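Section 4: Setting up Flekier to tidy your recordings

By now you should have Prata installed and at least one folder of recordings copied across. If not, go back to section 3, because nothing here will work without them. I'll wait!

Flekier is the bit of software that goes through your recordings and works out how far open the fingers were at each moment, where the gripper was in the room, and which stretches are worth training on. I use it most days at Lemesstead and I've set it up on more laptops than I care to remember, so the steps follow the order I do them in myself (the official menu order is slightly different, and slightly worse).

Before you start

You'll need the calibration file that came out of section 2. Don't borrow one from another gripper, even if the two look like twins. I did that once with a batch of 493 recordings and had to run the whole lot again over a weekend.

First run

1. Open Prata and choose New project. Give it a short name with no spaces.

2. Point it at your recordings folder. It reads the subfolders too, so pick the top one.

3. Load the calibration file. The little panel on the left goes green. If it stays grey, close the project and open it again - that fixes it more often than it should.

4. Set Lens type to Wide round. The default is Flat, and with Flat the position tracking drifts off like a balloon.

5. Under Object type, pick Soft if there's cloth anywhere in the job. This changes how Flekier decides that something is being held. With hard things it looks for the fingers stopping. Cloth squashes, so it watches the stuff between the pads instead.

6. Press Scan and go and make a drink. My laptop takes 17 minutes for a normal folder.

Note: leave the lid open while it scans. Prata stops when the machine sleeps and it won't pick up where it left off.

Checking the labels

Once the scan is done you get a strip of stills with a label under each one: Open, Closing, Held or Unsure. Please do look through them. I know it's dull, but it's where you catch the silly mistakes, and soft red knitwear turns up plenty of them because folds and shadows can look a lot like an edge to the software.

7. Click a still to open it full size. Use the arrow keys to step through the ones either side.

8. Press K to keep the label or R to change it. For anything blurred, step a few stills each way before you decide. 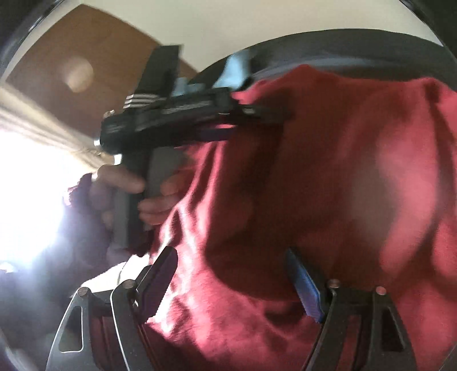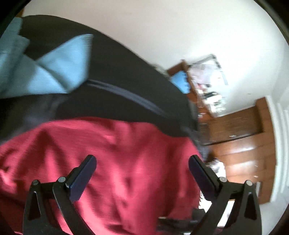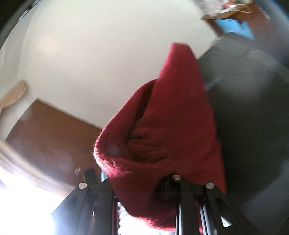 Red fabric in all three, but only the last one should be labelled Held.

Tiago Pinheiro wrote in to say that he leaves blurred stills as Unsure and lets the second scan sort them out, and that on his folders the second scan gets most of them right once the clear ones have been fixed by hand. I've tried it his way and it does save time, so I've added it as a choice in step 9.

9. When you've been through the strip, either press Finish, or press Rescan unsure and check only what comes back.

Caution: Rescan unsure writes over the old labels for those stills. Make a copy of the project first (File, then Duplicate). There's no undo for this and I've asked for one.

Settings I change

Hold threshold. It comes set at 33, which suits cups and boxes. For knitwear I bring it down until a loosely gripped fold counts as held, then check a handful of open-finger stills to see I haven't gone too far. If those start coming up as Held, you've gone too far.

Hand masking. Turn it on if a person's hand is likely to come into view. It tells the tracker to ignore skin and sleeves when it's working out where the room is. Moving things are poison to the tracker, and a hand close to the lens takes up a lot of the picture.

Smoothing. Leave it alone for now. It makes the path look lovely on screen and rounds off the quick little movements that your policy needs to learn.

Sending it on

10. Choose Export, tick Labels and Path, and save to the shared drive under Ilthorpe. The training job there collects new folders overnight, so anything saved on Friday afternoon will be in the next morning's run.

If the export stops with "path missing", the tracker lost its place somewhere in the recording. Section 5 covers how to find the gap and trim it.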